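Prudetti Air Rower with Prultel Monitor

Mosquera Sports > Indoor training > Rowing machines

In stock. Ships in two boxes. Curbside delivery only.

Every rowing machine on the market claims to feel like water. We have sold plenty of them and we row on a real river most mornings between spring and October, and we have yet to find one that does. The Prudetti doesn't either. It is a fan, a chain, a rail and a seat, and if you buy it on those terms you will probably be happy with it.

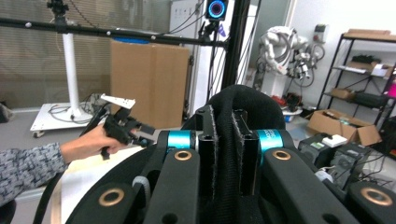 Onwood, 13 Feb 2023

The maker's brochure calls this a "whole body transformation system." We left that off the box label in our warehouse. Rowing works your legs, back and arms, and it did so before anyone put a damper lever on the side of a fan cage. What you are paying for is a machine that holds still while you pull hard and gives you a number at the end that you can compare with last week's.

On holding still, it does well. We kept one on the shop floor for 17 weeks and let customers at it, including a few large men who wanted to settle something. The rail stayed straight. The front feet crept forward on bare concrete, so plan on a rubber mat, which the brochure shows in every photo and the price does not include.

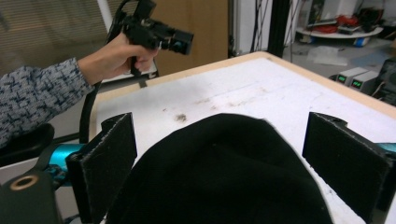 Black fabric between padded fingers

The monitor is made by Prultel and it's the part we argued about most. Distance and split time are fine. Over repeated 2000 meter pieces it gave results that made sense next to the other machines we had set up. The calorie figure is another matter. It never asks your weight, so we don't see how it could know. Ignore it, or enjoy it, but don't plan dinner by it.

There is also a "coach mode." It beeps when your stroke rate drops. You can turn the beep off, and we suggest you find that menu before your first session.

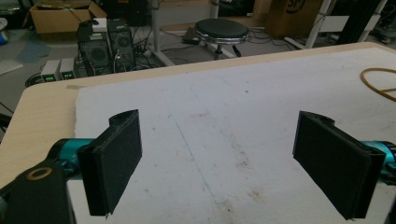 Padded fingers above the white work surface

What's in the boxes
Front frame with fan and chain
Rail, seat and rear foot
Handle, foot plates and straps
Prultel monitor and arm
Two hex keys, one of them too short for the rear bolt
Printed manual

What isn't
Mat, batteries, heart rate strap, phone holder

Assembly is listed as "minutes." Ours took most of an hour with two people, and we had done it before. Leave the rear bolt loose until the rail is seated — the manual puts these steps in the wrong order.
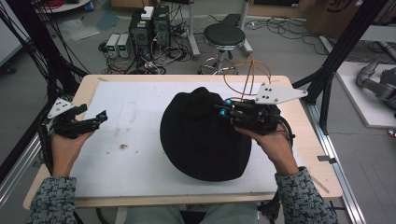 Noise is the other thing to think about. A fan rower gets louder the harder you pull, and the "whisper" setting in the brochure is just the damper turned all the way down. In a garage you won't care. In an upstairs apartment your neighbors may. We have magnetic models that are quieter, though we like the feel of them less.

Price and warranty

The rower costs $1000. We are told that is a special price. It has been $1000 as long as we've carried it.

The frame is covered for five years and the monitor for one, which may tell you what Prudetti thinks of the monitor. The chain and seat rollers count as wear parts and aren't covered at all. Oil the chain once a month and wipe the rail after use.

Returns: 30 days, in the original boxes, buyer pays freight. Try the floor model first if you live near the shop.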